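Save file bloat in Nallow, and what I did about it
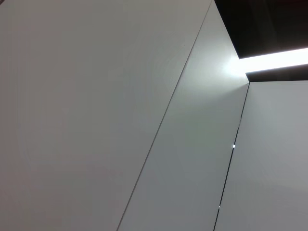
Pale grey panels, dark seam.

My Nallow farm save has been getting slower to load since the January patch. On a fresh file the load is 3 seconds. On my main file, the one with the full orchard and the Lerbridge expansion unlocked, it had crept up to the point where I could fill the kettle while I waited.

The save is a zipped text format, so it can be read with any decent editor once unpacked. Mine held 3,798 entries under the item table. Most were what you'd expect: crops, fences, chests, the cat. The odd ones were dropped items with a quantity of zero. When you pick up a stack with a full bag, the game moves what it can and leaves the remainder on the ground. If the remainder is zero, the entry stays, invisible, and gets checked every morning along with everything else.

I tested this on a spare file. I dropped 100 turnips one at a time outside the Dristley mill, picked them up with a single bag slot free, slept, and saved. The zero entries were all there in the item table the next morning. Repeating it with several slots free left none, so the trigger seems to be tied to the last open slot.

There are two ways to clear them. The slow one is to till every tile where you might have dropped something, which forces the game to rebuild the tile. The quick one is a small script by Ebuka Ekwueme, posted on the modding board on Thursday, that strips zero-quantity entries and rezips the file. Back up first. The script writes over the original and doesn't ask.

After running it, my main file loads in 5 seconds. Friendship levels, machine timers and the festival flags all came through unchanged. One problem: the quest where Lawal asks you to recover his lost sickle reset to its first stage. The sickle is stored as a dropped item with no quantity until you reach the right scene, so the script treats it as junk. If you haven't finished that quest, finish it before you run anything, or add the sickle's ID to the skip list near the top of the script.

I play on desktop. I haven't looked at the handheld version, where the save folder is locked.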